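Print this page
E-mail this to a friend
24 shares

AKINYI Mrema had been repairing other people's curtains for six years before she took on a shop of her own. Bakilana opened in Oltgate in January, in a former shoe mender's, and she has worked there alone ever since.

"I wanted a door that people could walk through," she says. "When I worked from home they rang the bell and then stood there saying sorry."

Most of what comes in is ordinary. Hems, zips, linings that have gone at the fold. She charges by the job and writes the price on a card before she starts.

"If it takes me longer, that's my problem. I had a pair of velvet curtains in March that took four days. I'd said two."

She learned from her aunt, Akinyi Rashidi, whom she was named after and who sewed for a theatre until her eyes got bad. The aunt still comes in to look over the hand stitching.

"She does it by touch now. She'll run her thumb down a seam and stop, and I know I've got to unpick it."

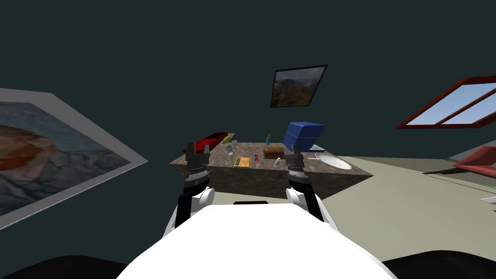 The table has a grey speckled top and solid, block-shaped sides.

The rent is £767 a month, which Mrema says is fair for the street but leaves little over when trade is slow. She did 200 jobs in her first three months. The weeks after Easter were quiet, and she filled them by making cushion covers from offcuts.

"They sold, but I didn't enjoy it. I like a thing that's already been somebody's."

She doesn't take wedding dresses. She did one, for a friend, and lost sleep over it.

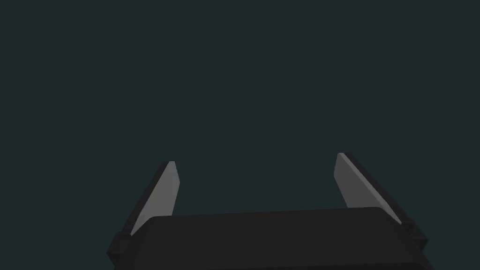
Two fingers, set wide apart, with nothing between them.

Evening classes in basic mending start in September, with places for six people. Mrema has asked them to bring something they would mind losing.

"A sock is fine. They'll go slower if they care about it."

Bakilana is on Tratska Road, next to the Nuletti café, and is closed at lunchtime.

1116 views
Comments (7)
Print this page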